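Luston, February, evening

Arrived on the afternoon train, which ran 20 minutes late out of Clernus. Luston has a population of 577 and one open guest house. Room paid for two nights.

Walked the upper street before dark. The assay office is stone to the first floor and brick above. Lintels replaced, date stone original but worn past reading. Annag Yule has the key and let me in for 40 minutes. The ore scales are complete. The ledgers stop when the Sachdeva shaft flooded and give no tonnage for the last quarter.

Karine Hawthorne disputes the guidebook on the railway. She says the branch was laid for timber and the mine leased it later. Her copy of the lease supports this. To check against the Ullon plans.

The incline is closed above the winding house. Surface is frozen shale, gradient steeper than the map shows. Turned back at the second gate.

Supper was mutton and barley. Washed the walking clothes in the guest house machine. Boots brushed and left by the stove.
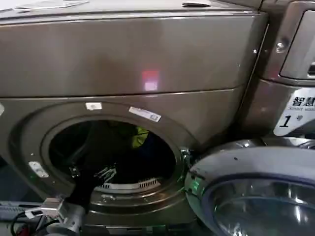

Tomorrow

Winding house first, with Kaan Güler, 8 a.m. at the lower gate. Bring the long tape and spare batteries. Measure the drum bearings and the engine bed. Return the key to Annag by noon. Ask her whether the chapel register is kept here or at Clernus.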